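Matberg Flatweave Runner
Item 301

A rug for people who have made peace with the vacuum cleaner. The Matberg is a low, tightly woven runner that lies flat in hallways, beside beds and in that strip between the sofa and the TV where all the crackers go. It has no fringe. We sold one with a fringe for a while, and the fringe lost every fight it got into.

Designed by Agathe Baudry, who wanted a rug you could forget you owned. She meant it as praise.

Size: 9 feet long, one width only
Fiber: 100% wool
Backing: none (see Wasard pad, sold separately, and yes, you want it)
Colors: oat, slate, something we call brick and customers call orange
Care: vacuum without the beater bar, blot spills, don't scrub

New rugs shed. Expect a few weeks of gray fluff, more if you own a cat, in which case you won't be able to tell. The corners may curl when you first unroll it. Roll it the other way overnight, or put a heavy book on each end.

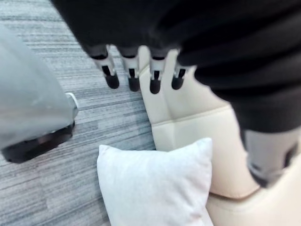 The Matberg ships rolled in paper, never folded, in a tube that delivery drivers seem to take personally. If yours arrives bent, write to Rhea Mangubat at the order desk within 9 days and she'll send another.

Returns are fine if the rug is clean. "Mostly clean" has come up before and the answer is still no.

Goes with: Pasero floor cushion, Wasard non-slip pad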